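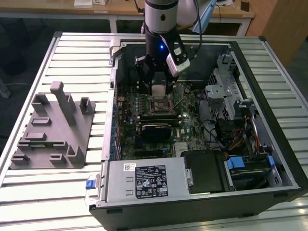 A robotic arm lowers a small metal block towards the processor socket of an open desktop computer.

The detective who runs Udberg's burglary desk has a mug reading World's Okayest Boss and a backlog of 379 cases. She says she is prouder of the mug.

"We had 3,565 reports last year," she says. "People imagine I've got a corkboard with red string. I've got a spreadsheet, and it crashes."

She agreed to talk on condition that I left her name out, having been quoted once before and teased for it until July. Most of her week goes on sheds. Thieves in Udberg like bicycles, strimmers and, during lockdown, hot tubs.

"Everyone was at home, so houses were out," she says. "You'd think they'd take up baking." 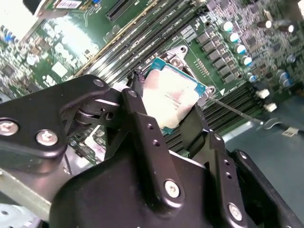 Her one grand success was the Ikard Road lock-ups, where officers found 2 vans and a great many lawnmowers. Returning them has been slower – owners rarely write down a serial number, and several of them claimed the same mower.

"One chap said he'd know it by the smell," she says. "I let him have a sniff. He picked the wrong one."

Does she think her work matters, with most cases closed inside a week and no one charged? She looks at the mug for a while.

"Ask the woman in Cako Street who got her late husband's tools back," she says. "She wrote to us. The insurers would have given her 1,000 pounds and a leaflet."

Then the phone goes. Somebody has lost a shed, and this time they mean the whole shed.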